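Velden Guest House - Breakfast Room Safety Check
Nov 7, 2024

Exit door: OK. Opens fully, nothing stands before it.
Fire extinguisher: OK. Next service is in May.
Floor: one tile is raised near the sink. Please repair within 14 days.
Toaster cord: not OK. The cover is worn, so I took it out of use.

Tables and baskets: OK. I passed my hand along the wire rims and felt no sharp ends. 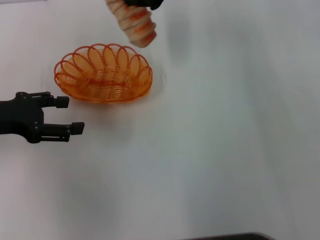 Item 27: orange wire basket, empty, on white table.

Refrigerator: 3 degrees, good. The door seal is a little loose - check again next month.
First aid box: burn gel is missing. To be ordered from Doler.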